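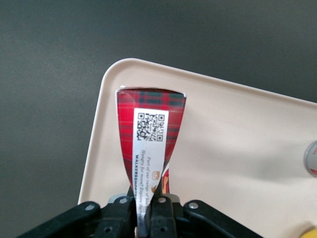
Wrist view, Orer arm: Walkers packaging in the jaws, over the beige tray.

Berham workshop group, minutes, 20th December

1. Last minutes
Accepted, after the word "robust" was struck from the September section. The room could not recall anything that deserved it.

2. Demonstrations so far
The count stands at 2719 usable. Of these, 500 were made by hand guiding and the rest by remote control on the Skemus handset. The hand-guided ones are smoother. They also feature a fair number of sleeves, and one elbow, in the overhead view. Agreed to keep them but tag them.

3. Packaging task
Long discussion. Shortbread wrapping gets narrow and twisted where the jaws close on it, and operators disagree on how hard to squeeze. One view is that a firm grip teaches the arm to hold on. The other is that it teaches the arm to flatten things, a skill it had already picked up without help. Limit on the handset to be set to 11 for everyone until the new year. Operators who like it higher had their objection noted and are asked not to change it back at lunch.

Also agreed: pick from above, pause before lifting, no second tries inside one recording. If the grip is bad, stop and start over. Heroic saves look fine to us but the model copies the fumble along with the save.

4. Handset delay
Thân site reports the lag is worse after the update. Berham sees no change. Thân would like it written down that Berham always sees no change – written down. Both sites to run the same pick with the same settings and send logs.

5. Labels
Wrist view often catches the QR code and the small print on the packs. Question raised whether the model is learning to find the label and ignore the box. Nobody could say. Next batch to include packs placed label side down.

6. Target for next batch
535 new demonstrations, split evenly between sites as far as an odd number allows. Berham takes the extra one, under protest.

7. Other business
Contents of the packs are not a shared resource until the recording is done. This item was also in the last minutes.

Next meeting to be set once the logs are in.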